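Buy the plain gripper first

Most comparisons of robot grippers still begin with a block on a table. We began there too, with the Brarov and the Torkton, and each lifted the block 100 times out of 100. I think that test should be dropped. It flatters everything and tells a buyer very little.

Laundry is a better judge.
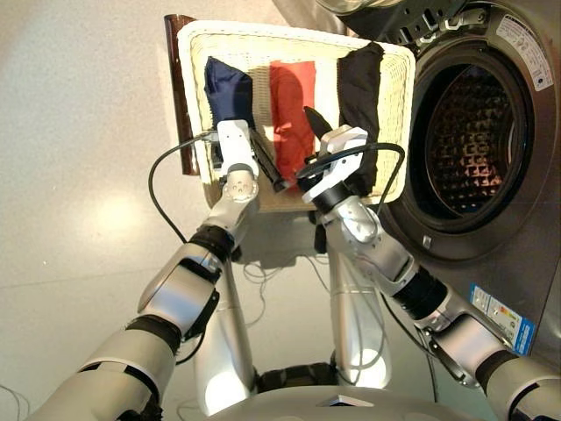 Issue 30, page 3

A woven basket has a thick rim and gives a little when it is pushed. Clothes have no fixed shape at all. With two arms on one basket, an error in either arm becomes a problem for both, and the controller has to share the load sensibly. On the Jeon controller we spent more time on that than on the fingers.

Maker's sheets talk mostly about grip force. We ran at 50 per cent for most of the work and seldom wanted more. What we wanted was a thin finger that could get under a fold, and a better view of it.
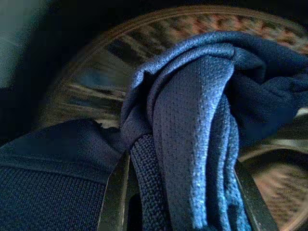
Navy mesh between the fingers, from the wrist camera.

I would put the money into the wrist camera. Dark cloth in poor light is hard for any of them, and a lamp on the bench did more for us than a change of lens. The head camera is good for planning the reach and poor at the last bit.

Cables deserve a mention as well. A connector on the side of the housing sets how near the arm can come to a wall or a door, and few reviews say where it is.

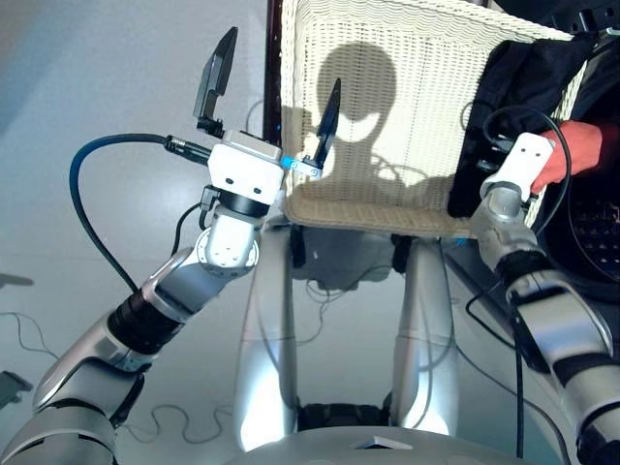

Two-arm hold on the basket, left gripper open at the rim.

The Stistesberg hand, with its extra joints, is due to us in December. I expect to like it. I would still tell a small workshop to buy two plain parallel grippers and spend what is left on cameras.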